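Unit 4: Casting and the arrival of a new face in workplace reality series

Reading for Wednesday: the Pretura case file, pages on season two only.

Most workplace series replace a cast member at least once a season. In the notes we call this the vacancy plot. Someone leaves, a colleague finds a stand-in, and the owner has not been told. The first argument is usually filmed before the new person has done a full shift.

Pretura is set in a tile and kitchen showroom in Koltov. Producers at Dreltine saw more than 2000 applicants for the front desk role and met 300 of them in person. The one chosen had said on tape that she wanted to work in design - keep this in mind when you watch her first episode.

Points to look for

Who speaks about the newcomer before she appears.
How long she is on screen before she gives her first interview to camera.
Whether her real ambition is stated by her or by someone else.

Compare with Minja, where the replacement arrives halfway through an episode and has no interview at all until the following week.

Written work: 264 words on one entrance scene, either series. Give the episode number and a start time. Hand in at room 1142.

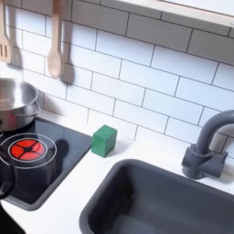
Wooden spoon and slotted spatula against white tiles, toy kitchen.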